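What a Second Arm Really Costs

The first budget Margareta Toma drew up for Tanduvau fit on the back of an envelope, and she still has the envelope. One robot arm, one gripper, one table, a little extra for cables. She had been asked to find out whether a machine could be taught to pick up pill bottles and put them where they belonged, and she assumed, as most of us would, that the arm was what you paid for and the rest was change.

By October the envelope had become a spreadsheet with 33 lines. The arms took up two of them. The others were spare fingers, power strips, clamps, mounting rails, cameras, somebody's time to keep the whole thing running, and a row marked simply "bottles," which she had left at zero because she thought they would be free. (They weren't, quite. A pharmacy supplier wanted a minimum order.)

I spent a long morning with her going over that spreadsheet, with coffee, and with several interruptions from people who wanted to borrow a screwdriver, and I came away thinking that anyone planning a small setup like this ought to begin at the bottom of the list and work up.

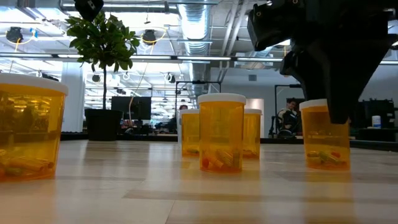 Buy the spare gripper first, was the advice from Takeshi Hirano, and buy it before you think you need it, because the day a finger cracks is the day you find out the part takes 8 weeks to arrive. He would also put off the nicer arm for a year and spend the difference on wages.

Margareta agrees with the first half of that and argues cheerfully with the second. She got quotes from two dealers, Eltosis and Phùng, and the cheaper one looked wonderful until she added shipping, training and a support plan that ran out after 3 months. Once all of that was in, the gap between them had shrunk so far that she went with the dealer who picked up the phone. It's an old-fashioned way to choose, and I liked her for it.

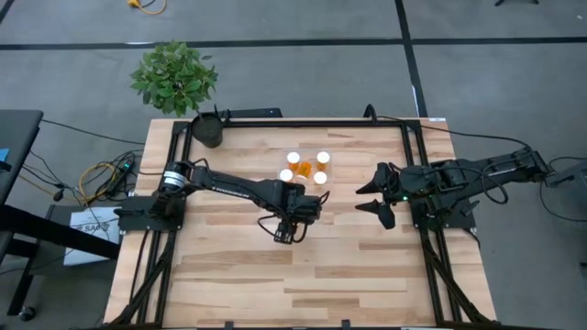 Then there's the matter of room, which hardly ever gets a line of its own and really should. A pair of arms needs a solid table, space to walk around it, and enough outlets that you aren't running cords across the floor to the next desk over. Margareta now sets aside 26 percent of any equipment budget for what she calls the surroundings — furniture, wiring, storage, and the hours it takes to put everything together. Her finance office asked her twice to trim it. She trimmed the travel instead.

Her next request goes in this spring, and the bottles have a proper number beside them.

Contact the editors | Copyright Sedus Magazine, all rights reserved | Back to top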